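Sulby Washroom Attendant Package
Rental and service plan for hotels, clubs and serviced apartments
Supplied by Stellton

We sell this package, and we still think you should read the whole page before asking for a quote. Most of what gets promised about robots in housekeeping is written by people who have never wiped down a vanity at 7 in the morning.

What you get is a two-armed robot with a gripper on each arm, set up for light counter work: picking up used tissue and paper, moving tubes and small toiletries, clearing the area beside the basin. The fingers are narrow and close from both sides. Soft, crumpled things are harder for any gripper than a box or a bottle, so ask to see them in the demo.
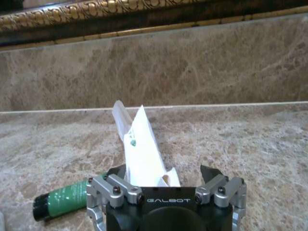 Stone counters bring their own trouble. Polished marble throws back light, and a pale tissue on beige veining is easy to miss. Try it on your own surfaces, under your own bulbs, before you sign anything. Culard, our training partner, does a site trial of 22 working days for this reason. If your counters are a bad match, you will find out during the trial and pay for the trial only.

What it changes for staff

The brochure from Bondarchuk, who handle financing, says the package "frees your team." We asked them to take that line out. In our experience the work moves. Somebody has to guide the robot through new tasks, watch it near guests' belongings, and decide whether a half-used tube is trash. An attendant who used to finish a room alone may now spend part of the shift with a controller in hand. Some like it. Others find it slower and duller than doing the job themselves, and for the first weeks they are right about slower.

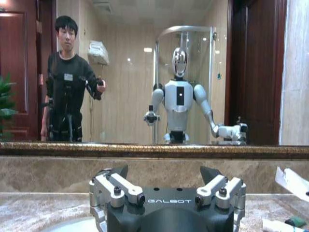

Plan on 9 hours of paid training per operator. Please do not squeeze it into breaks. We also ask that room quotas stay where they are until the trial ends, and we put that in the contract after one client raised them early.

Not included: toilets, floors, shower glass, anything involving bleach. Your people will still do all of that, so budget for them.

Package contents
Robot with two grippers
Handheld controller
Spare fingertip pads, 2 sets
Operator training by Culard
Phone support until 9 p.m.

Minimum term after trial: 400 operating hours
Financing: through Bondarchuk, on request
Availability: site trials open again in April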